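The group at Nekcombe had been teaching its arm one small job for months, putting a red cube into a basket, when somebody asked how little teaching it could get by with. "We had been giving it 200 demonstrations because that was what we always gave it," the project lead told me. "So we tried 30!"

With 30 picked at random, the arm did poorly. Then the team let Soltora, their selection tool, choose which 30 to keep, favoring the ones where the arm's starting pose differed most. Success on the test runs went to 82 percent, almost level with the full set.

"I ran it again that same night," she said, laughing. "I didn't believe the number."

The cube, the basket and the arm at Nekcombe:

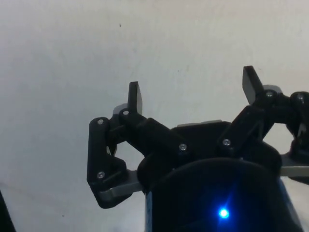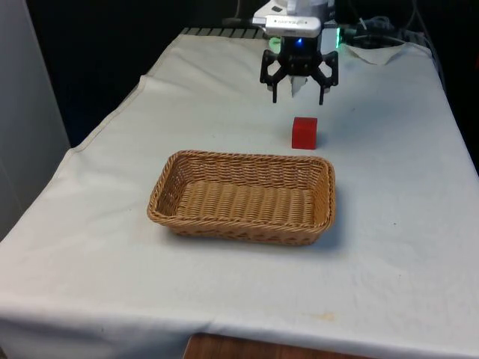
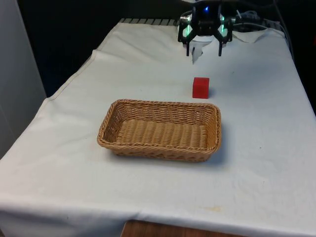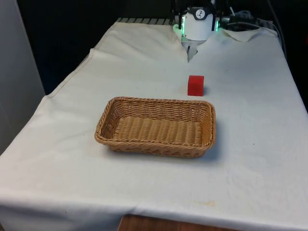 She is quick to list what is still open. All the scores so far come from 2 layouts, and the method hasn't been tried on anything soft. "Cloth is a whole other animal, and I can't wait to get to it." The group started writing up the results in April, and she says the code will go out with the paper.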